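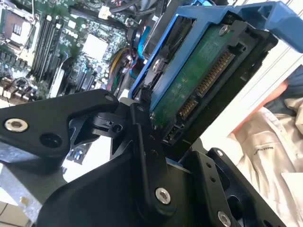
Pascual asked us last month why the handling rules need a person beside the open machine at all times, if the arm can already hold a drive by itself. We discussed it with the Candska site and we keep the rule. The written procedure now has 11 steps, and 7 of them are checks made by a person before the gripper may close or open.

Grip limits for drives in a caddy are agreed. Limits for bare drives are not — we wait for comments from Lekudetti. The stop button test is done at the start of each shift and signed. We ask to move the final review to September, which adds 30 hours to the plan.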